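Notes 7: Grasp Width, Wrist Pose and Two-Handed Cloth Data

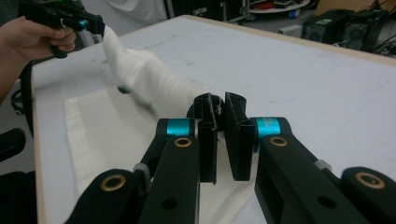
Fig. 1. Wrist view during a handover of a white fabric item, second gripper at upper left.

Filed under: Course handouts > Manipulation software

These notes cover the step between raw recordings and a training set. Read them before the October lab. The loader is in the Sunena repository, in the folder named tandora.

1. What one sample holds

Each hand-held gripper gives an image stream, a wrist pose and a jaw width. For two-handed work we store both grippers in one file, with both poses written in the same table frame. If each pose is kept in its own start frame, the policy can't learn where one hand is relative to the other, and handovers fail first.

2. Time alignment

The two streams don't start together. Pick the left stream as the clock and interpolate the right pose onto it. Use linear interpolation for position and slerp for rotation. Jaw width can be linear too. Drop any sample where the gap between neighboring poses is over 70 ms. Resample everything to 10 Hz at the end, after the gaps are removed.

3. Jaw width and thin cloth

With a rigid block, jaw width tells you if something is held. With a sock or a towel it doesn't, as the closed width with cloth is nearly the closed width without. Don't label grasps from width alone. In Fig. 1 the near fingers are slightly open and the end of the fabric is close behind them. A width threshold says "open" for this image and has no idea that cloth is near. The label has to come from the image or from a person.

4. Actions

Predict relative poses, from the current wrist pose to each future one. Width stays absolute. The Vustus baseline used absolute poses and had to be retrained whenever the table moved.

5. Lab task

Load the 400 episodes, align them, and plot the distance between the two wrists over time. Mark where you think each handover starts. Hand in the plot and 2 paragraphs on the episodes you dropped.

Comments

Zaid Majali: Is slerp done before or after the change to the table frame?

Consuelo Moya: Either, if the transform is fixed for the whole episode. I do it after.

Ruby-Lee Sutcliffe: Section 2 link to the loader is dead for me.

Widad Haddadin: Same. Pull the branch again, the folder was renamed.

Contact: Rawan Yammine, course office | © 2019 | Back to top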